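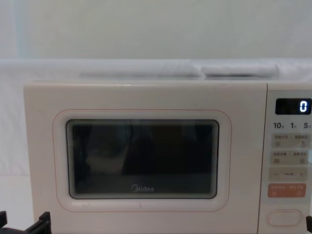 Fatima Olaniyan asked whether the reheating notes could be used for any microwave or only for the one in the Lahlou break room. They were written for that one. The times will need changing anywhere else, and the cleaning notes should carry over without much trouble.

Lahlou Kitchen Notes

This folder holds the written notes for the shared microwave on the Lahlou side of the building. It replaces the taped-up sheet that used to hang over the sink. The stove notes are kept separately, in the Brastska folder.

What is in the folder

reheating.txt - times by food, one line per food
cleaning.txt - what to wipe, and with what
labels.txt - English wording for the panel labels, still a draft
changes.txt - dated list of edits

About the oven

Make: Midea
Color: off-white, with a thin peach-orange line around the door window
Display: small, black, white digits
Panel language: Chinese
Power used for the times: 800 watts

The numbers 10, 1 and 5 are printed in a row under the display. Please don't stick anything over them. The draft labels go on a card beside the oven until the wording is settled.

How the times were worked out

Each food was heated from refrigerator temperature in a covered ceramic bowl, stirred halfway, and checked in the middle with a kitchen thermometer. Anything that came out lukewarm was put back for another 30 seconds and the longer time was written down. Frozen meals are left out. Follow the box for those.

Format of reheating.txt

Each line has the food, the amount, the minutes, and a remark, with a semicolon between them. The remark can be blank. Sample lines:

rice; one bowl; 2; add a spoonful of water
bean soup; one bowl; 3; cover, stir halfway
mashed potatoes; one bowl; 2;
lasagna; one piece; 4; lower power, let stand

There are 18 foods in the list at present. Oatmeal was taken out in October after it boiled over at every time we tried. It can go back in if somebody finds a bowl deep enough.

Cleaning

Wipe the door and the panel with a damp cloth. Use dish soap for grease and go over it again with plain water. Don't spray cleaner straight onto the panel. For dried-on food inside, heat a cup of water for 2 minutes, leave the door shut a while, then wipe. The Pistik scouring pads under the sink are for pans only, as they scratch the door.

Known gaps

No times for fish. The Flurnmont office asked us to leave it out and we did.
Bread and rolls were tried once and need another round.
Two of the soup times came from the old sheet and were never checked.
Nothing has been written for half portions.

Changes

Write edits into changes.txt with your initials. If you change a time, put the old one in the remark. Paper copies are printed at 8 in the morning, so anything added later shows up on the next day's sheet.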